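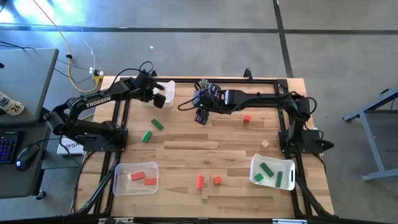
Cut-stem photography is a branch of nature photography in which flowers, grasses and seed heads are picked in the open and photographed soon after on a flat surface indoors. The plants are laid down in one layer and the camera looks at them from directly overhead. The choice of surface has a strong effect on the result. Slate and dark cloth are common, but many photographers work on wood, and a tabletop with visible butcher-block strips, as in the illustration, gives straight lines against which the curve of a stem is easy to see. Pale petals are more often placed on white, and for very small flowers even a little white plastic bin can serve as a background.

History

The name was first used by Lamduan Phromma, a teacher in Griststead, for a series of 232 prints of roadside plants. She worked near a north window and used no lamps. Her student Pichit Phuthong later added a sheet of tracing paper over the window, and this soft side light is still considered typical of the style. A second group formed in Balstead around Jintana Sombatkul, who preferred hard light and long shadows. The Balstead prints are usually larger and show only one plant each.

Technique

Stems are cut early in the morning and carried in damp paper. Poppies and flax lose their petals quickly and are photographed first, while grasses can wait until the afternoon. Most workers use a macro lens of moderate length and a small aperture. If the flower head is thick, six frames at different focus distances may be combined into one picture. The color of the surface reflects into the petals from below – a problem with wood, which makes white flowers look yellow – and it is corrected with a gray card.

Collecting

Picking is forbidden in many parks and reserves, and rare species are not taken even where the law permits it. Apinya Siriwan's handbook recommends not cutting from any patch with fewer than 200 flowering stems. Some photographers use only garden plants.

See also: Herbarium; Macro photography; Still life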